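Garment folding from handheld gripper demos: does grasp labeling help?

kingi_lab
2023-05-26
We trained on 3000 handheld demos, then relabeled 1359 by grasp type. Success on puffer jackets went up 4 points. Typical pinch:

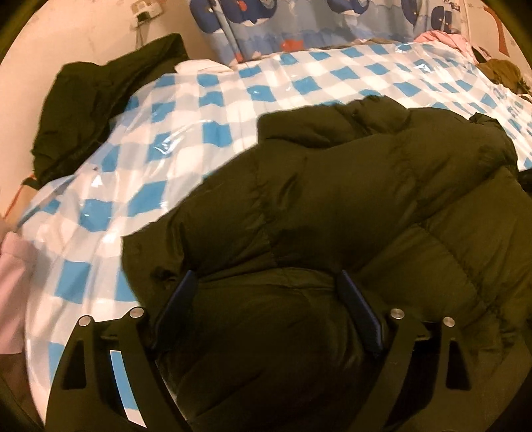 Jacket fold between the fingers, checkered bedding underneath.

vuvex
4 points over how many trials?

kingi_lab
36 per condition.

vuvex
Then that's one or two trials. I wouldn't call it a result.

Poul Hviid
Agree on the count, but I'd keep the labels. On quilted fabric our policy at Grolton kept closing on the top layer only. Do you have a wider view?

kingi_lab
Yes, same jacket type:
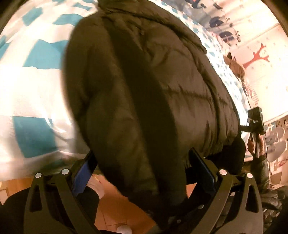 Puffer jacket between the jaws, second handheld device at right.

Poul Hviid
Thanks. I'd label that stitched seam separately from the rolled fold at the top.

vuvex
More labels won't fix 36 trials. Rerun the baseline with new seeds first.

kingi_lab
Fair. Baseline goes first, seam labels after.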